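Brick cell presses fine for an hour, then starts missing studs
Forum > Small Cells & Benchtop > Setup and Calibration

mossgate
Posted 7:40 pm

Hi all, looking for ideas before I tear this thing apart again. We have a two-arm cell that sets LEGO bricks on a gray baseplate, with a marker at each corner so the vision side knows where the plate is. Gripper is a plain parallel one with the Stoketti finger pads. First hour in the morning it's beautiful, every brick seats. Then the placements start creeping toward one side, and by lunch it's landing bricks on top of the studs instead of down over them.

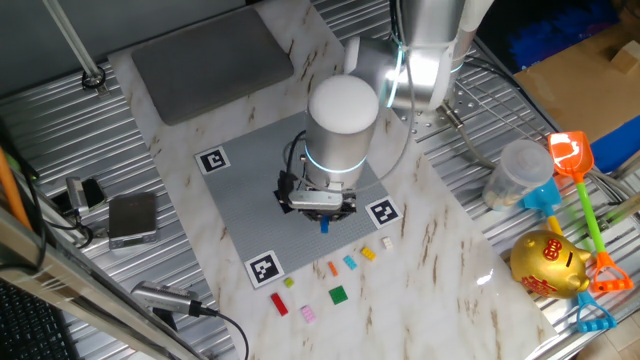
I've redone the tool center point twice, same result both times. I also swapped the finger pads in June, so those aren't worn. The log shows 378 placements on the current calibration and nearly all the bad ones are in the back half. Controller runs the Mernow package, version 14, if that matters. What would you check first?

tinbucket
Posted 8:05 pm

Is the baseplate fastened to the marble board or is it just sitting there? And is the board fastened to the table? Every press is a little shove. I'd bet money it's walking on you.

mossgate
Posted 8:12 pm

Double-sided tape under the baseplate, nothing under the board. But the markers should take care of that, right? If the plate moves the camera sees it move.

tinbucket
Posted 8:20 pm

Only if it looks again! How often do you re-read the markers? Ours was reading them once at startup and I didn't know that for weeks (yes, I felt dumb).

hexkey_hal
Posted 8:31 pm

Going to disagree with tinbucket a bit. If the board was walking I'd expect jumps, and this sounds like a slow creep. Arms warm up. Run it empty for half an hour before you calibrate and see if the problem goes away. I do that with every arm I look after and it costs me one cup of coffee.

tinbucket
Posted 8:36 pm

Warm-up drift big enough to miss a stud? On a small arm? I don't buy it.

hexkey_hal
Posted 8:41 pm

Add it to a tired finger mount and sure I do. Check those screws too, they love to back out.

mossgate
Posted 9:15 pm

OK, went and looked at the config. Marker read is set to "on start" so tinbucket gets a point. I changed it to every 19 placements for now. I also put a wrench on the finger screws and one of them took almost a quarter turn, so hal gets half a point lol. 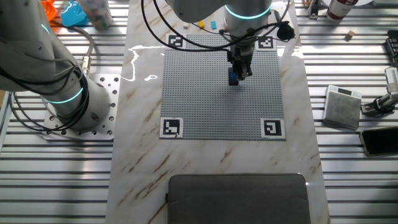

I'm going to leave the warm-up alone until I see what those two changes do, otherwise I won't know which one fixed it. Does anybody clamp their board down? I don't want to crack it.

vlad_cell_owner
Posted 9:48 pm

I run a Vlad cell doing almost the same job. Skip the clamps and get the thin rubber sheet from Jemden, cut it to the size of the board and lay it underneath. Mine has been through 1,780 cycles on one piece. Wipe the table rails with alcohol first or it picks up grit and slides anyway.

hexkey_hal
Posted 9:55 pm

Rubber squishes when you press. Now your height is off. I'd use corner stops on the rails.

vlad_cell_owner
Posted 10:02 pm

It's really thin, hal. I re-touched the height once after putting it in and haven't changed it again.

mossgate
Posted 10:10 pm

I'll try stops first, I have some angle pieces in the drawer already. Will run it through the morning and post the numbers.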